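# Enseigner une tâche de préhension par démonstration manuelle

**Fiche de procédure à l'usage des opérateurs - atelier de démonstration, site de Rarnau**
Version du 19 avril 2022. Responsable de la procédure : Everaldo Falcão.

## 1. Objet

La présente fiche décrit l'enregistrement de démonstrations au moyen de la pince portative Skukberg. L'opérateur tient la pince à la main et exécute lui-même le geste attendu ; la caméra solidaire de l'outil enregistre la vue que le robot aura ensuite de la même tâche. Les démonstrations par télécommande font l'objet d'une fiche distincte et ne sont traitées qu'à la section 6.

Toute personne appelée à enregistrer doit avoir suivi la séance de formation initiale et réalisé au moins 12 démonstrations accompagnées.

## 2. Préparation du poste

1. Dégager le plan de travail de tout objet étranger à la tâche.
2. Vérifier que la surface est stable et que l'éclairage n'est pas modifié en cours de série. Les stores et rideaux restent dans la position choisie au départ.
3. Contrôler les patins texturés des deux doigts. Un patin décollé ou encrassé doit être remplacé avant l'enregistrement.
4. Ouvrir et fermer la pince 3 fois, à vitesse lente, afin d'étalonner la course dans le logiciel Drerov.
5. Créer la série et lui attribuer un intitulé composé du nom de l'objet et du verbe d'action (par exemple « multiprise - saisir »).

Les objets reliés à un câble sont manipulés hors tension. Le câble doit disposer d'un mou suffisant pour ne pas exercer de traction sur l'objet pendant le geste.

## 3. Position de départ

Chaque démonstration commence pince ouverte, au-dessus du plan de travail, les deux doigts visibles à l'image. L'opérateur marque une pause de quatre secondes avant tout mouvement. Cette pause sert de repère au découpage automatique ; si elle est omise, la séquence est rejetée.

L'approche s'effectue ensuite d'un mouvement continu. Il convient de centrer l'objet entre les doigts avant de descendre et de corriger l'orientation du poignet en hauteur, jamais au contact de la table. Pour un objet allongé, les patins se présentent de part et d'autre du corps, à distance de la sortie du câble. 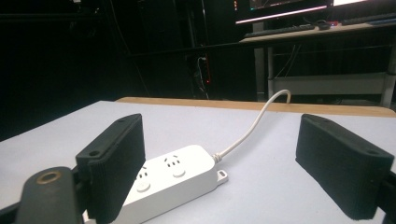
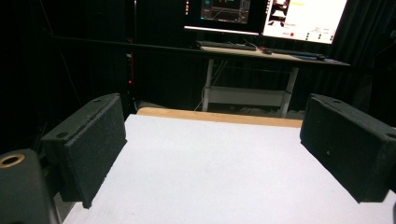 *Multiprise blanche entre les doigts de la pince ; mâchoires écartées au-dessus d'une feuille vierge.*

## 4. Exécution du geste

La fermeture est progressive. L'opérateur s'arrête dès que les deux patins sont en contact avec l'objet, puis serre juste assez pour le soulever sans glissement. Un serrage excessif est une cause fréquente de rejet, en particulier sur les boîtiers en plastique.

Pendant le déplacement, on observera les règles suivantes :

- conserver une vitesse régulière, y compris à l'approche du point de dépose ;
- éviter de passer la main libre dans le champ de la caméra ;
- ne pas reprendre une prise manquée - interrompre la séquence, replacer l'objet et recommencer ;
- ouvrir complètement la pince après la dépose, puis remonter à la verticale.

Entre deux démonstrations, la position et l'orientation de l'objet sont modifiées. Une série dans laquelle l'objet se trouve toujours au même endroit n'est pas exploitable, quelle que soit la qualité des gestes.

## 5. Contrôle et validation

Une série complète comprend 80 démonstrations valides. L'opérateur relit ses séquences dans Drerov avant de quitter le poste et attribue à chacune l'un des états ci-dessous.

| État | Critère |
|---|---|
| Valide | Pause initiale présente, geste continu, dépose achevée |
| À revoir | Doigt ou objet masqué pendant une partie du geste |
| Rejetée | Chute de l'objet, reprise de la prise, pause absente |

Les séquences « à revoir » sont transmises au responsable, qui statue. Elles ne doivent être ni supprimées ni renommées par l'opérateur. La relecture d'une série demande près de 3 heures ; ce temps est à prévoir dans la réservation du poste.

## 6. Cas relevant de la télécommande

Lorsque la tâche exige un effort soutenu ou une position que la main ne peut tenir, la démonstration est réalisée à distance, sur le bras Mendonça. La demande est adressée au responsable de la procédure avec l'intitulé de la série et le motif. Les deux modes d'enregistrement ne sont pas mélangés au sein d'une même série.

## 7. Fin de session

Refermer la série, attendre la confirmation de transfert, puis mettre la pince en charge sur son support. Les anomalies matérielles (jeu dans un doigt, vis desserrée, perte d'étalonnage) sont consignées au registre du poste avec le numéro de la séquence concernée. La prochaine révision de la fiche est prévue en décembre.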